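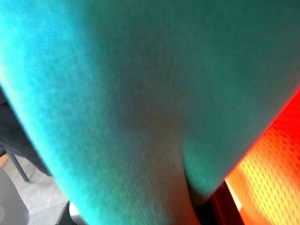
Kernby, the clothing reuse shop on Durkia Road, will open a knitwear and sportswear sorting room on 14th March. Residents will be able to bring in clean clothes they no longer wear and have them sorted, mended if needed and put back on the rails at low prices. Fine ribbed knits, such as the turquoise one in the picture, will be kept apart from mesh fabrics, as the two need different washing and snag easily when bundled together. Each type will have its own shelf and its own mending table.

The room has been fitted out by Grorus, a local joinery firm, in the former stock room behind the shop. It has six sorting bays and four mending tables. Entry is by the side door.

"We were turning away jumpers every week," said Randa Daher, manager of Kernby. "People would bring a full bag and we had nowhere to put it. Now we can take the whole bag in one go."

Mending will be led by Jihad Tarawneh, who ran the repair counter at Kanaan until last August. He will hold short sessions on darning and on fixing pulled threads. Places cost £3 and can be booked at the till.

Clothes can be handed in during shop hours, up to three bags per visit. Items should be washed and dry. Shoes, bedding and curtains cannot be taken at present. The first 100 people to bring in a bag will be given a voucher to spend in the shop.

Press enquiries: Randa Daher, Kernby, Durkia Road.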